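Damasell Folding Floor Mat
Set-up and Care Guide
Section 4: Placing and Joining the Mat
Revised 26 March 2021

4.1 Before you start

Read this section through once before opening the second carton. The panels are heavier than they look when folded, and the hook strips on the long edges will grab carpet, knit clothing and each other.

Check that the floor meets these conditions:

The floor is flat, dry and swept. Grit left under a panel works into the backing and cannot be brushed out later.
Floor paint, sealer or wax has cured for the full time given by its maker.
Underfloor heating, if fitted, is switched off until the panels have settled (see 4.4).
Doors that open into the room clear the height of the mat. Measure at the hinge side as well as the latch side.

CAUTION: Do not lay the mat over a floor drain, an access hatch or a power outlet set into the floor.

4.2 Choosing the position

The mat may be laid in the open or with one long side near a wall. In a room with a curved or uneven wall, measure from the floor line only. Measurements taken higher up will throw the first panel out of square, and the error grows with each panel that is joined to it.

Leave a gap of 9 mm between the mat and any fixed surface. The foam spreads slightly under load, and a panel pushed hard against a wall will lift along its opposite edge. Cabinets and other furniture should stand on bare floor, clear of the mat. Point loads from furniture feet leave marks that are not covered by the Damasell warranty.

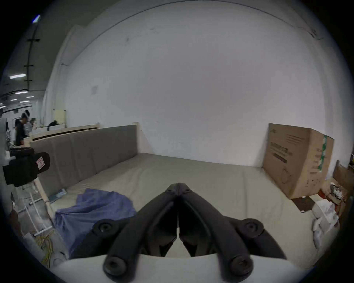

Figure 4-1. Beige floor mat, with the wall beyond.

4.3 Joining the panels

Two people are needed for steps 3 through 6.

1. Unfold the first panel with the stitched label facing down. Set it in the corner farthest from the door.

2. Check the long edge against the chalk line made in Section 3. Correct it now. The panel cannot be turned once the second one is attached.

3. Carry the second panel to the first. Do not drag it.

4. Fold back the cover flap on the first panel along its full length to expose the hook strip.

5. Lower the second panel until the two edges meet. Start at one end and press down by hand, moving toward the other end. Do not start from the middle.

6. Close the cover flap. Kneel on the seam and work along it so that the strip takes hold over its whole length.

7. Repeat for each remaining panel.

8. Walk the seams in soft shoes. A seam that moves underfoot must be opened and closed again from step 4.

NOTE: If a seam shows a step in height, one of the two panels is upside down. Look for the label.

NOTE: Older Kawaguchi panels use a narrower strip. They can be joined to current panels only with the Denik adapter strip, part 675, sold separately. Do not trim the wide strip to fit.

4.4 Settling

New panels have been folded for shipping and will show a raised line at each fold. Leave the mat flat and unused for 34 hours. The lines will drop without help. Do not iron them, heat them or stack weights on them.

A faint smell from the cover is normal for the first few days. Air the room.

4.5 Load limits

The maximum standing load for each panel is 200 kg, spread evenly. Wheeled equipment must not be parked on the mat. If it has to cross the mat, lay a rigid board first and remove the board right afterward.

4.6 Cleaning

1. Vacuum with a smooth floor head. Turn off any rotating brush.

2. Wipe with a damp cloth and Drarkolach Neutral Cleaner, mixed as shown on the bottle.

3. Wipe again with clean water.

4. Let the cover dry fully before folding or covering it.

CAUTION: Bleach, acetone and citrus-based cleaners will crack the cover. Damage may not show for several weeks.

Open the seams and clean the floor underneath twice a year. For storage between seasons, continue to Section 5.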